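The score for Vurkadetti is finally out as an album — 16 tracks, and I have already played it 3 times.

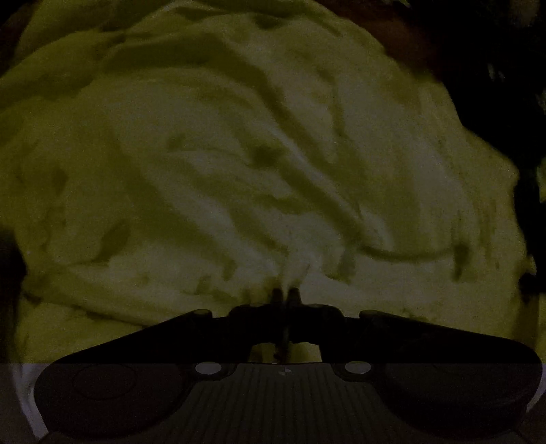 It is a slow ghost film set in Skellau, so please do not expect big themes. Mostly low strings and a small choir.

Track 4 is my favorite. The melody comes in very late, after some 30 seconds of only breathing.

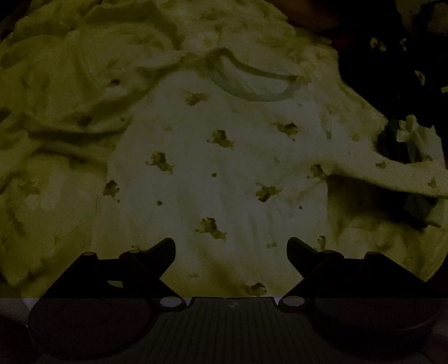
*Photo: Griffiths*

The vinyl is from Dendgate, 2,000 copies, shipping in September. I ordered one, but the postage to my country is painful.

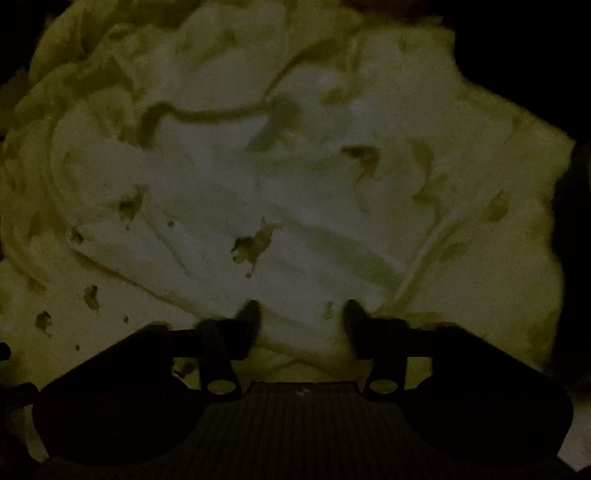 **Griffiths**, soundtrack reviewer

Longer review comes tonight. The end credits song I would skip.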